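## 4. 마커 잉크 보충과 라벨 확인

Skirnby 공작실의 마커 세트는 색마다 보충용 잉크 튜브가 따로 있습니다. 이 장은 보라색을 기준으로 적었으며 다른 색도 순서는 같습니다. 세트를 처음 꺼낸 경우에는 3장의 보관함 배치부터 마치고 오십시오.

### 4.1 준비물

- 보충할 마커와 같은 색의 튜브
- 흡수지 2장
- 니트릴 장갑
- 마른 면봉
- 보충 기록표(보관함 뚜껑 안쪽)

> **주의** 잉크는 옷감에 묻으면 빠지지 않습니다. 소매를 걷고, 나무 작업대에는 반드시 흡수지를 먼저 까십시오.

### 4.2 색 확인

1. 튜브를 보관함에서 꺼내 세웁니다. 눕혀 두었던 튜브는 뚜껑을 위로 하여 12분간 그대로 둡니다.
2. 뚜껑 색을 봅니다. 보라색 튜브는 뚜껑이 선명한 보라색이고 옆면에 세로 홈이 있습니다.
3. 라벨 윗부분의 색 칸을 봅니다. 칸의 색과 뚜껑의 색이 맞아야 합니다.
4. 두 색이 서로 다르면 쓰지 말고 반납 칸에 넣은 뒤 기록표에 적습니다.

잉크 자체의 색으로 판단하지 마십시오. 진한 색은 튜브에 담긴 상태에서 거의 검푸르게 보이므로 남색이나 검정과 헷갈리기 쉽습니다.

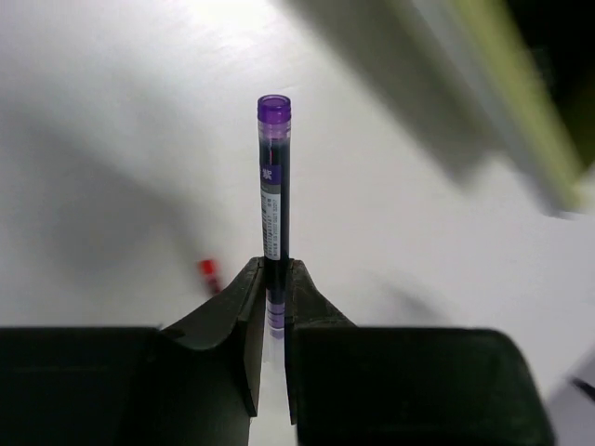
라벨 색 칸에 한자가 인쇄된 튜브도 있습니다. 보라는 紫, 파랑은 藍, 빨강은 紅, 검정은 黑입니다. 색 칸 아래의 작은 글씨는 보충 작업에 필요하지 않으니 읽지 않아도 됩니다. 라벨이 들뜬 튜브는 투명 테이프로 한 바퀴 감되 색 칸의 글자를 가리지 않게 합니다.

### 4.3 보충

1. 장갑을 끼고 마커의 뒷마개를 뺍니다.
2. 튜브를 세운 채로 뚜껑을 천천히 돌려 엽니다. 몸통을 세게 쥐면 잉크가 올라올 수 있습니다.
3. 튜브 입구를 마커의 심에 대고 11방울을 떨어뜨립니다.
4. 40초 기다립니다. 심 표면에 잉크가 고여 있으면 면봉으로 걷어 냅니다.
5. 뒷마개를 끼우고 흡수지에 선을 그어 봅니다. 선이 끊기면 3번부터 한 번만 더 합니다.
6. 튜브 뚜껑을 닫고 입구 둘레를 닦습니다.

> **참고** 두 번 보충해도 선이 끊기는 마커는 심이 마른 것입니다. 심 교체는 6장을 보십시오.

### 4.4 정리

튜브는 뚜껑이 위로 오도록 색별 칸에 꽂습니다. 보라색은 파랑과 분홍 사이입니다. 기록표에는 색, 방울 수, 이름을 적습니다. 10월 이전의 옛 기록표에는 방울 수 칸이 없으므로 비고란에 씁니다.

새 튜브는 Pillerel 상자에 들어 있습니다. 상자에 남은 보라색이 하나뿐이면 Danang Wattimena에게 주문을 요청하십시오. 잉크가 샌 튜브는 비닐봉지에 넣어 묶고 일반 쓰레기와 섞지 않습니다.

개정: 12월 5일, Shalini Saxena (4.3의 대기 시간 수정)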